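3.2 Equipment planning and the cost of the camera positions

The budget for the manipulation cell was fixed before the task set was final, and the order in which items were bought reflects this. The arm and its controller were already on hand from the Brovham line. What remained was 3000 USD for sensing, mounts, spare tooling and task objects, of which 2000 was committed to sensing in the first purchase request. The request was written by Kaiwen Lu and approved in September with no changes to the totals.

Two options were priced for sensing. The first was a single overhead unit with a wide lens, supplied by Drastum as a kit with its own mast. The second was a set of smaller fixed cameras from Grandix, mounted close to the work surface and bought without mounts. The kit was quoted with a lead time of 7 weeks. The Grandix units were in stock but needed brackets, cables and a second powered hub, and those items had to be carried under the mounts line. We chose the second option. Household objects used in the trials, such as the mug in Figure 4, were charged to consumables and do not appear in the capital total. 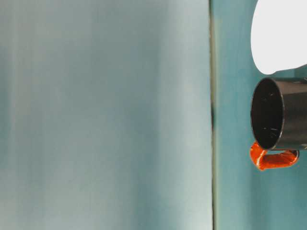 Figure 4. Close-mounted fixed view of the work area. Black mug on its side with its open mouth toward the left; orange-red handle below the body.

Éabha Daly objected in review that consumables should not be kept apart from the capital total, on the grounds that a lab copying the plan would read the smaller number and stop there. Her comment also asked for cable and bracket costs to be reported per camera, so that a reader could scale the plan up or down. We accepted the second request. On the first, the two totals are now printed in adjacent columns of Table 2, but they are not summed, as the replacement rate of task objects depends on the task set.

Tooling was the harder item to estimate. Parts at the working end of the arm wear at different rates, and the vendor list did not separate those sold singly from those sold only in assemblies. Florante Enriquez rebuilt the list by hand from past invoices and assigned each part to one of three groups: keep on the shelf, order on failure, or replace with the assembly. Only the first group was funded in advance.

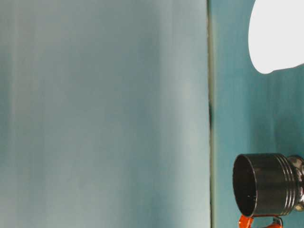
Figure 5. Fixed view with robot hardware at lower right: black cylindrical component with ridged grooves, silver metallic part and orange components.

The shelf group was sized for 6 months of operation at the planned duty cycle. Parts with a delivery time under one week were moved to the second group regardless of price, which released enough of the tooling line to cover the hub. No allowance was made for price changes within the period. Shipping was entered as a separate line for each order and was the only line to exceed its estimate, mainly through split deliveries from the Javier warehouse.

Labor for mounting and calibration was logged but not charged to the project. Sites without in-house technicians should add it to the capital total before comparing the two sensing options, as the close-mounted arrangement requires each camera to be calibrated separately.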